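How to check a tenant's inventory before you hand back a deposit

Posted Feb 2, 2018 by Steinar Kragh

Letting agents will tell you the check-out report does this job for you. I have let a two-bedroom flat in Flitden through three different agents and I don't believe it. The reports I was sent were long, glossy and mostly copied from the check-in, spelling mistakes included. The last one cost me £80 and missed a cracked hob.

So do it yourself, or at least go round after the clerk has been.

What you need: the signed check-in inventory, a torch, a phone with plenty of space on it, and daylight. Allow two hours. Anyone who says they can do a furnished flat in 20 minutes is selling you something.

1. Read the check-in inventory before you go. Look for words like "good" and "fair". They mean very little on their own, and if that is all you have for the sofa, you will struggle to claim for the sofa.

2. Take meter readings first. You will forget otherwise — I have, and spent most of March arguing with the electricity company.

3. Go room by room in the order of the inventory, even if it sends you back and forth across the hall. Write the new condition next to the old one.

4. Open everything. Oven, wardrobe, the cupboard with the boiler in it. Run the taps and flush the toilet.

5. Photograph surfaces from more than one angle. Ceiling lights wipe out half of what you are trying to show, and a polished table is the worst for it.

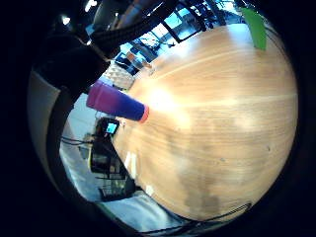
Light glare on a wooden tabletop, with a cup on its side.

6. Decide what is fair wear. A carpet that has been walked on for 9 years owes you nothing, whatever your agent says. A burn in a carpet laid last summer is another matter, though you still can't charge for the whole room.

7. Send the tenant your list with the pictures, and ask for their side before you name a figure.

As for the apps, I tried Uvport and Tesano. Both make a smart-looking PDF. Neither stopped me marking a room as finished with nothing in it, so I went back to paper. Arnardóttir, the agency I use now, accepts a scan of my notes without complaint.

Keep the lot for at least 6 years, including the emails.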